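Print this page | E-mail this to a friend

Out and about: my afternoon at the Talbridge robot open day

7th September

By Maureen Oakhill

I only went because my neighbor had a spare ticket and it was too hot to garden, so you can imagine how much I knew about robots when I walked in. I came home with a tote bag, a sunburned neck and a lot of opinions, and the newsletter had a gap on page two, so you're getting them.

The open day was at the Indside building, out past the old Talbridge bus depot (park behind, not in front – the front lot was full by the time I got there and I had to go around twice). They held a smaller one back in June, which I missed, and I gather it was mostly talks. This one was mostly doing, which suits me fine. There was a line for the coffee and a longer line for the Bilgin stand, where a machine was stacking boxes onto a pallet and taking them off again. Very fast, very loud, and the kids loved it. I gave it five minutes and went looking for somewhere to sit.

That's how I ended up in the Sokora room, and I stayed there for most of the afternoon! They had chairs, a fan and a big screen, and they were showing how they practice a job on the computer before they let a real arm anywhere near it. The job was dice. Pick up a little die from a round table, carry it, put it down where you've been asked to. It sounds like nothing at all, and I'd have said so out loud if the young woman running it hadn't been so nice.

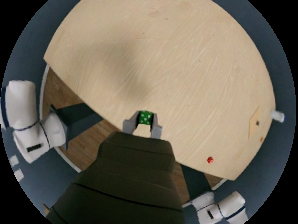 Maureen Oakhill

The view on the screen is a round one, a bit like looking through a peephole, and it took me a while to get my bearings. The gripper has the green die pinched between its two gray fingers, and the red one is sitting off to the right by itself on the table. It's all computer-made, even the wood grain. I kept forgetting that. At one point I caught myself leaning forward so I wouldn't jog the table.

What I hadn't understood is how many times they run the same thing. One practice session is 1,000 tries, and the dice start in a different spot each time so the program can't just learn one move by heart. The session they'd saved to show us had 903 good ones. I thought that was terrific, and the Sokora people plainly didn't – they wanted to talk about the others. We watched a few of those too, and I have to say they were the best part. One die got nudged right off the table and the whole room groaned.

Then they let us have a turn. You got a hand controller and 30 seconds, and you had to lift a die and hold it. I was number 19 on the list, so I had plenty of time to watch everyone else and decide it was easy. It isn't! I squeezed too soon, then too late, then the bell went. A boy who looked about nine did it on his first go and asked if he could do it left-handed.

If they do it again next year I'd say go, and head for the quiet rooms first. Wear comfortable shoes, bring a sandwich (the food truck ran out of everything except pickles), and put your name down for the dice as soon as you get in. I've still got the tote bag if anybody wants it.

Print this page | E-mail this to a friend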